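Trarside Shared Workshop Program
Final Project Report
Construction and Trial Use of a Pair of Hand-Held Grippers for Garment Handling
Submitted 16th October

Summary

This report covers the design, assembly and home trial of two hand-held parallel grippers, referred to throughout as the Kesness pair. The work was carried out in the shared workshop at Trarside and in a private home. The aim was to produce two tools with which one person could pick up, spread and fold ordinary clothing, and to record the motion of both tools so that the recordings could later be used to train a two-armed robot. Both grippers were completed. The trial produced 246 usable recordings against a planned total of 300.

1. Background

Clothing is difficult for robots because it has no fixed shape. A shirt dropped on a bed will land differently each time, and a program that depends on finding a collar or a cuff in a known place will fail often. One approach is to let a person do the task many times using the same kind of gripper that the robot will carry. The robot can then be trained on those examples. The person must work only with the gripper fingers, which limits the motions to those a robot could copy.

The project brief set three conditions: that the tools be buildable with the equipment in the Trarside workshop, that they be comfortable for a full recording session, and that total spending on parts stay within the program allowance.

2. Construction

Drawings were completed in December of the previous year. Work on the first gripper took longer than the schedule allowed, mainly due to errors in the spacing of the pivot holes. The arms bound against each other near the closed position, and four sets were made before the motion was free along the whole stroke. The second gripper was built from the corrected drawings and needed no rework other than light filing.

Fasteners and finger pads were ordered from Studport. The first pads supplied were too smooth for knitwear and were replaced with a softer grade. Pads were glued in place and left under a clamp overnight. It is recommended that future groups roughen the finger surface before gluing, as one pad came loose during bench testing and had to be refitted.

The cable was the weakest part of the early design. It left the tool at a sharp angle and pulled against the wrist when the arm was raised. The exit point was moved and a longer cable fitted, which gave the operator enough slack to reach across a bed.

3. Trial Procedure

The workshop benches were judged unsuitable for the trial. They are hard and narrow, and the finished system is intended for use in homes. Recording was therefore moved to a bedroom, with garments laid out on the bed. The operator held one gripper in each hand and was instructed to begin every recording with the garment rumpled and to end it with the garment flat or folded, according to the task sheet.
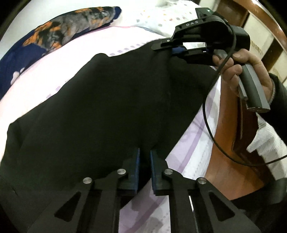

Dark garments were included on purpose. Creases and seams in black fabric are hard to make out in camera images, and the group wished to know whether such recordings would need to be treated separately. Garments were handled in the order given on the task sheet, and the operator rested between sets.

Recordings were stored using Mak, the logging program already installed on the workshop computer. Each file was checked on the same day for missing frames and for gaps in the gripper opening signal. Files that failed either check were removed and were not counted in the total.

4. Results

A total of 2,519 separate grasps were logged across the usable recordings. Thick fabrics were picked up more reliably than thin ones. With thin cotton, the fingers often took hold of the sheet together with the garment, and the operator had to release and try again. These attempts were kept in the files, as a robot will need examples of recovery from a poor grasp.

The shortfall against the planned total was caused by hand fatigue. The operator reported discomfort at the base of the thumb toward the end of long sessions, and session length was reduced accordingly.

5. Recommendations

The return spring should be replaced with a lighter one before any further recording. A contrasting plain sheet should be tried, so that patterned bedding and plain bedding can be compared. The group also recommends that drawings for both grippers be kept in the workshop cabinet along with the spare pads, and that the pivot spacing be checked with a printed gauge before any holes are drilled.

Training of the robot was outside the limits of this project and has not been attempted.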